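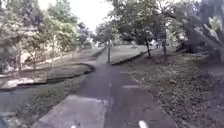
The Ulent is a four-wheeled ground robot used for path inspection in parks and public gardens. It was developed by Olisico and is operated at the Grimshaw reserve in Wallemine, where its routine covers surface logging, edge mapping and the reporting of trip hazards. The machine steers by a forward camera, with wheel odometry as a secondary source, and its camera alignment is therefore the most frequently serviced part of the system. Alignment is carried out on a straight run of smooth asphalt. Dashed white markings on the surface, such as those along the centre-right of the path, give the technician a line to compare against the projected heading, while leaves lying over an irregular path edge are used to test whether the edge detector holds its estimate. The adjoining concrete slab provides a change of surface colour within the same view.

Camera mount and alignment

The forward camera sits on an aluminium bracket behind the front body shell. The bracket has two slotted holes for pitch and a single locking screw for yaw. The screw is tightened in stages with the robot standing on level ground and the drive motors isolated. Oluf Bergmann, who wrote the original service manual, specified that pitch be set before yaw, as the slotted holes allow a small sideways shift when loosened.

The front shell may occupy part of the lower image. A fixed mask excludes this area from the surface classifier. The mask must be redrawn whenever the shell or bracket has been removed, even if the same parts are refitted. An outdated mask usually shows itself as a false obstacle at close range, and the controller responds by halting the drive. The fault code for this condition is 115, and it is cleared only after a new mask has been saved.

Surface calibration

Calibration is repeated on slab paving after the asphalt run. Slabs present the classifier with regular seams, variable colour and, in planted areas, shade with hard edges. Earlier software treated dark rectangular shadows as openings in the surface. A revision by Tamsin Ellery compared successive images before assigning a hazard class, and reduced the number of unnecessary stops on shaded routes.

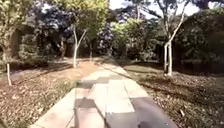 Slab path at Grimshaw with patches of shade; part of the robot's front body is at lower right.

The standard calibration run is 12 metres in a straight line, driven at walking pace and then repeated in the opposite direction. The log is checked for doubled seams, a sign of blurring or poor frame registration. Where doubling appears in isolated frames, the affected frames are discarded. Where it persists, the technician inspects the bracket for play and the rubber isolators for hardening.

Routine maintenance

The lens cover is wiped with a lint-free cloth before each outing. Wheel hubs and the underside are cleared of leaf litter and twigs, particularly in autumn, when fragments can lodge between the hub and the motor housing. Compressed air is not used near the hub seals. Tyre pressure is kept equal across each axle, as a difference alters the rolling radius and introduces drift into the odometry.

Drive belts are inspected every 200 operating hours and replaced in pairs. The battery tray is removed from the rear after the isolator has been turned to the off position - the tray latch does not interrupt the supply by itself. Connectors showing discolouration are replaced.

Service records

Each unit stores its mask, bracket settings and calibration logs on a removable card. The Grimshaw unit carries the fleet number 2070, which is entered at the head of every service sheet. Settings are not transferred between units. After a card is replaced, the full alignment and calibration sequence is repeated before the robot returns to its route.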